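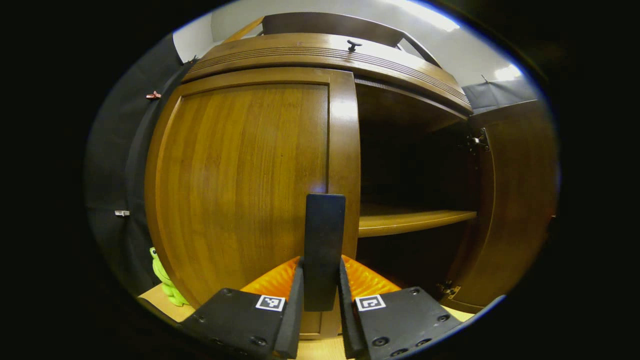
Minutes, Monthly Floor Meeting, Barwood Fittings and Storage

Held in the upstairs break room, February, 3:30 p.m.
Chair: Dionysis Andreadis
Minutes: Montri Thammasiri, who was last through the door
Present: day crew, most of the late crew, two people from Scheduling who had come up for coffee and stayed

1. Minutes of the last meeting

Accepted, with one correction. The person who called the new lockers "coffins with vents" was from Dispatch and would like the credit.

2. Cabinet handling program

Dionysis reported that the sessions with the hand-held grippers are at 257 for the month, almost all of them usable. The work at present is household cabinets: doors open, doors shut, one of each, things put on the shelf and taken off again. The Kakach arm is due to start on the same cabinets in the spring and will learn from what we record now.

A member of the late crew asked whether we were being paid to train our own replacements. Dionysis said the company's position is that nobody on the floor loses a job through the Kakach. He was asked whether the company's position was written down. It was not. He will ask for it in writing.

Montri observed that after 16 years of fitting cabinet doors he is now being taught to open one slowly. The trainer's notes on his technique describe it as "abrupt." Montri would like it recorded that the door has never complained.

3. Hands, wrists and breaks

Several people reported sore wrists by the end of a shift on the grippers. Fitting work moves you around; recording keeps you in front of the same cabinet making the same reach. Agreed to try swapping every 45 minutes between recording and the bench. Scheduling said this would be difficult. Scheduling was reminded that it was a guest.

The low shelves are worse than the high ones. Kneeling pads were requested in the fall and are understood to be at the Flestavberg site, where the floor is carpeted.

4. Pay grade

Recording is still logged as "general duties," the same line as sweeping. The crew's view is that if the sessions are valuable enough to be counted, they are valuable enough to have a line of their own. Dionysis agreed to take this to the Gkikas people, who run the payroll system, and to the plant manager, who runs the Gkikas people.

One of the newer hires said she likes recording better than anything else she does here and would happily take more of it. This was received in silence and then with several offers.

5. Session targets

The target on the board is 14 a shift per person. It was set by someone who had timed the opening of the door and left out putting everything back afterward. Proposal to count resets as work time. Carried, no votes against. Whether the board will be changed is another matter.

6. Who fixes the arm

Maintenance asked who will be called when the Kakach stops with a door half open. The supplier's contract covers office hours. The late crew does not work office hours. Two people offered to take the supplier's course if it is on paid time. Dionysis to get dates.

7. Any other business

The microwave is still marked as awaiting inspection. It has been in daily use throughout.

Room 115 is booked for recording through the end of the month, so the card game moves to the canteen.

Actions

Dionysis: written statement on jobs; pay line; course dates.
Scheduling: trial of the 45-minute swap, starting with the late crew.
Montri: write to Flestavberg about the kneeling pads, politely the first time.

Meeting closed at 4:25 p.m. Next meeting same room, unless it has been booked for cabinets.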